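Kiltine Robot Club: help tickets
Ticket 136: Arm presses blue, then misses yellow
Opened by: Nadhirah Ngau
Project: Saden (button board task)
Status: open, getting close! 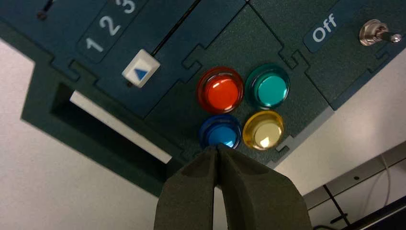
Hello all. We're so nearly there with the four-button run and I'd love some fresh eyes. The task is red, teal, blue, yellow, in that order, one press each, gripper closed the whole way through. Red and teal are lovely now. Blue works most of the time. Then the arm sets off for yellow and comes down short, on the panel between the two buttons, and the run stops with a force warning.

What I've tried so far:
Restarted the controller. No change.
Re-taught the yellow point by hand. Good for three runs, then short again.
Slowed the whole thing down to 70 per cent. Same miss, only slower (and a much better view of it).
Swapped the order so yellow goes first. Yellow was perfect! Then blue missed.

That last one is the bit I can't get my head round. Log from the last run is in the shared folder under saden_april, the miss is at line 566.

Reply from Zakhar Vakulenko
Ooh, good one. The swap is a really useful clue. If whichever button comes last is the one that misses, I'd leave the taught points alone and look at what builds up during the run. Are you moving to each button from a fixed home point, or stepping across from the one before?

Reply from Nadhirah Ngau
Stepping across. Tirta wrote it that way in the autumn so we could save time on the clock. Each move is an offset from wherever the last press ended.

Reply from Tirta Tjoa
Guilty! It was quick, though. The offset starts from the measured position at the end of the press, so if the tips get pushed sideways a bit on a domed cap, that error goes straight into the next move. And the one after. Red to teal is one step, so you'd hardly see it there.

Try this: after every press, lift and go back to the point over the middle of the four buttons, the taught one, then out to the next. I've put a version in the Saden folder called press_home_2. It'll cost you a bit of time but let's get it pressing first.

Reply from Nadhirah Ngau
Running it now, back in a bit.

Reply from Nadhirah Ngau
Ten runs, nine good! I may have shouted. The one bad run was blue this time, it touched the rim and slid off. Yellow hasn't missed once.

Reply from Sulastri Pelupessy
Brilliant work, both. On the blue one, have a look at the angle of the wrist. On my laptop the board looks tilted compared with the fingers, and the approach path is still the one we used when it was lying square to the base. Coming in on a slant with those soft pads, you could easily skid on a curved cap. Can you line the approach up with the panel face and send me the new numbers?

Also please check both pads are seated properly before each session. I'd like that on the start-up sheet.

Reply from Nadhirah Ngau
Will do. I need somebody to hold the board steady while I teach three corners of the panel, because it creeps when I lean on it. Cempaka, are you in after school?

Reply from Cempaka Lumbantobing
Yes! From 4.15. I'll bring the grippy mat from the Rondonuwu kit, it's exactly the right size to go under the board. Can we have a go at the toggle switch too while we're there? I know it isn't in this task but it's been sitting there all term and I really, really want to see the arm flick it.

Reply from Zakhar Vakulenko
New ticket for the toggle, please. I'm all for it, but the slider and the toggle each need their own grip and I'd hate to lose the nine out of ten.

Reply from Cempaka Lumbantobing
Fair. Opening one now.

Reply from Nadhirah Ngau
To do before I close this:
Mat under the board, then teach the three corners.
New approach angle for all four buttons.
Pads check added to the start-up sheet (Sulastri has the master copy).
Twenty runs at 70 per cent, then twenty at full speed.
Ask Adia team if we can borrow their timer again.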